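From: Tullio Morelli
To: Pilholm Neighbors list
Date: July 11, 2025
Subject: Re: Re: Swim hours, and the towel question

Ilaria D'Amico wrote:

> I see the pool board has moved lap swim to 6 a.m. again without
> asking anyone who does it. Is there a reason? Also, the notice on
> the gate says members should "provide own linens from the 12th."
> Does that mean the towel bin is gone? My mother drives in from
> Trisorley for the water class and she is not going to read a gate.
>
> Also also, what happened to the second key for the shed?
>
> Ilaria

Ilaria,

I'll take these in the order that annoys me least.

The shed key is on the hook inside the shed. I'm aware of the problem with this. Raffaele has a ladder and says the side window has never latched, so we expect to have it back by the weekend.

Lap swim moved because the Brivurholm kids' team asked for the 7:30 slot and they asked in writing, with a map. We have never had a map from the lap swimmers. What we get from the lap swimmers is Rosalba standing at the deep end with her goggles on her forehead, telling whoever is closest that it was better under the old board. I was on the old board. It was the same pump.

If you want 7 a.m. back, write it down and get names under it. The next schedule gets set in February, when no one can picture being warm, and that's the best time to win an argument about the pool. Last winter four people came and one of them thought it was the zoning meeting. He stayed, and he voted, and he's the reason we have the shallow end roped on holidays.

Now the towels. Yes, the bin is gone. We put out 80 at the start of last season and spent 300 dollars on them, which Ermanno still brings up whenever I buy so much as a box of chalk. By Labor Day the bin held a bath mat and one sock. I make no accusations. I will say that I've been to a number of your homes for dinner and dried my hands on some very familiar stripes.

So everyone brings their own, your mother included. Please call her, since you're right that she won't read the gate. Tell her the class itself hasn't moved: same hour, same instructor, same cassette.

A few people have asked me what to bring, as though I sold them. Anything that dries you. Cotton is nicer and weighs as much as a dog once it's soaked. Microfiber packs small and dries fast on the fence, though it grabs every leaf in the county. Write your name on the hem. White ones all look alike in a pile, so get a color you'd know from across the deck, purple or something like it. If you leave it behind, it goes in the lost and found for a week, and after that it belongs to Ermanno, who feels he is owed.

On the pump, before somebody asks: the part is ordered from Anozie, and the order number is 1441. I give it here so that you can all call them too, as I know some of you will. They've been very polite so far. Until it comes, the water will be a bit cloudy by late afternoon. It's been tested and it's fine. The smell near the filter house is the Bortolotti compost, and Raffaele has been spoken to, by me, over the fence, twice.

One more thing and then I'm going to go sit down. Somebody has been moving the lounge chairs into a circle overnight. I don't need to know who, and I don't need to know what the meeting was about. Just put them back facing the water when you're through, and take the candle.

Tullio

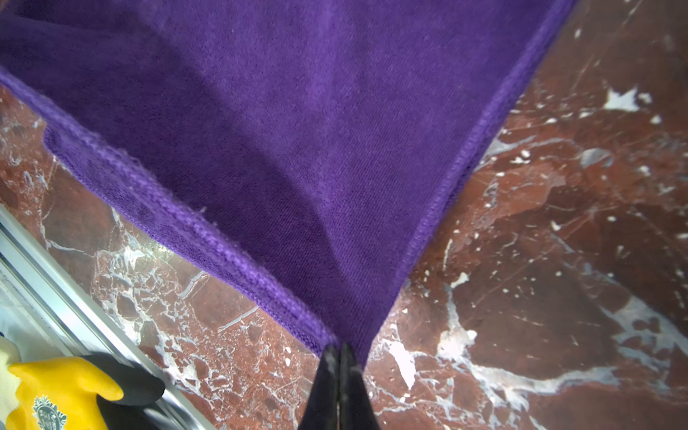 P.S. Rosalba tells me the clock over the snack window is running slow again. I've known for a month. I was hoping to get the early swimmers out of it, a few minutes at a time, without a vote.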